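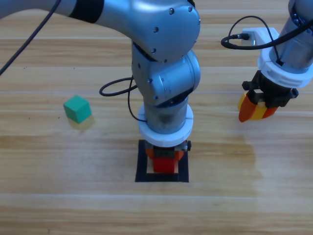

Light wooden tabletop with a green cube, Bromport.

About Grustedent

Grustedent makes plain wooden blocks and the table layouts that go with them. The company was started by Alvar Sjögren, a cabinetmaker by training, and works from a single building in Bromport. Cutting, sanding, painting and packing are done on the ground floor. The office and the layout tables are upstairs.

We sell to schools, clinics and test rooms that need the same block, in the same color, year after year. The current catalog lists 327 items. Most of them are cubes.

What we make

The Fiore line is our painted cube. Each cube is cut from kiln-dried stock, sanded on six faces, sealed, and given a gloss topcoat. Edges are eased slightly so that the paint holds at the corners. Colors include red, green and yellow-orange, and every batch is compared with a master set kept in a closed drawer. Cubes that don't match are sold as seconds in April.

The Skunine line covers layouts: printed sheets, tape templates and placement cards for use on an ordinary table. A basic layout is a square outline in black tape, set straight or turned to the table edge. Blocks go inside the outline, on the line, or on top of one another, as the card directs.

How layouts are checked

Each layout is laid out on a wooden table before the card goes to print. Tape is applied to a bare surface, pressed down from the corners inward, and the inside dimension is measured on both diagonals. A difference of more than 2 mm means the square is taped again.

Stacks are tried both centered and offset. Gloss paint slides more easily than bare wood, so an upper cube set off center needs enough of its face on the lower one. The card gives the permitted overhang in millimeters. 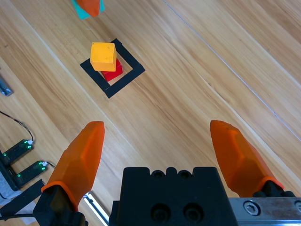 Can the tape be removed from a wooden table?
Pull it back slowly at a low angle, then wipe off any residue with a damp cloth and a little dish soap.

Orders and visits

Last year we shipped 2,305 boxed sets. Standard sets leave the building within one week. Custom colors require a minimum order of 70 cubes and a painted sample, which the customer signs and returns before production begins.

Visitors are welcome by appointment between 9 a.m. and 3 p.m. Please use the side entrance, as the front door opens onto the packing area.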